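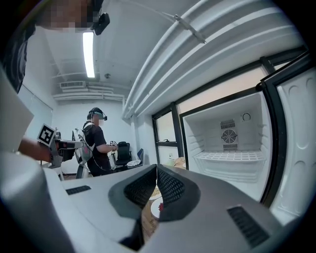

Kitchen bench notebook, Nalunwood room
May 2023

What this entry is for

I write down how we set the small table and the counter for the snack and cooling work, so that the next colleague does not need to begin from zero like I did. The Usside group has asked for the same layout in July, and I would like to give them something better than my memory.

The table

We keep the light wooden table close to the wall with the two windows. I tried it once in the middle of the room and did not like it, as the light from both sides made it difficult to judge the colour of the food. The panes are frosted, so near the wall the light is soft and quite even. Please do not open the windows during a portion round. The lighter crumbs move, and then the weights are wrong.

Plates are white and round. I had coloured ones from Kincaid for a short time but they are now back in the cupboard. On white I can see at once what has fallen from the portion and what is only a shadow.

Portions: the brown granular food goes on the small plate, near the front edge, where it is easy to reach. I weigh 60 g into the plate, level it with the back of a spoon and do not press. A pressed portion looks smaller and people add more to it. Last time I forgot to write this and we had portions of 60 g and portions of 112 g in the same series, both marked as "one plate". I have crossed out that series on the previous page.

The black appliance with the flat lid stands on the right side of the table. The lid should be lifted from the front, slowly.

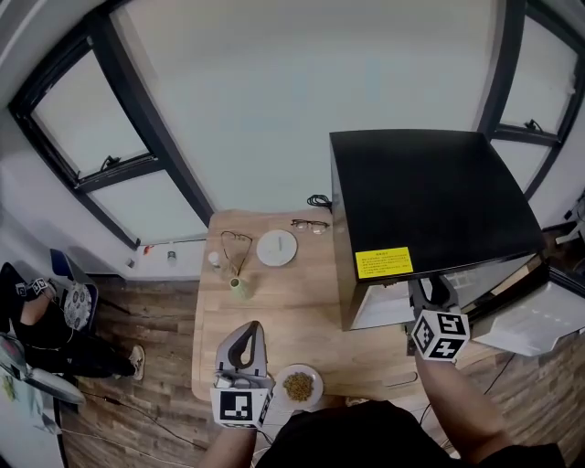
I also want to say something about small personal things. Glasses, cups and little bottles collect on this table by themselves during the morning. I do not forbid it, but they must stay at the wall side, behind the plates, and the lid of the appliance must be free to move. If you take your glasses off, fold them. I have sat once on a pair and it was an expensive afternoon.

The window sill may be used for a drinking glass, nothing heavier.

The counter and the two mini-fridges

The two small white fridges are side by side on the counter. We leave the doors open when the fridges are off, otherwise there is a smell after the weekend and it goes into the food. Before a cooling round, close both doors and wait 21 minutes before you read anything. I waited less in the first rounds and the readings from the left one were going up and down without any sense.

The left fridge has a round fan grille on the back wall. Nothing may touch the grille — leave a finger of space behind the tray. There is also a little shelf near the bottom, and I put the thermometer there, always in the same corner. The knob above I set in the middle and then leave it alone.
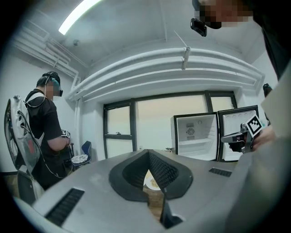
Counter side of the room, both fridges with doors open.

The white tray with round cutouts has its place beside the navy blue chair. I know it looks like a strange place, but from there you can turn to the counter with the tray already in your hands.

Still open

Jukoneck wrote that the spare shelf is on the way, order line 17. Not arrived when I closed this page.

Check if the thermometer agrees with the old glass one. I started and then had to give the old one back.

Wipe the table with water only. The lemon cleaner leaves a film, and the plates slide on it.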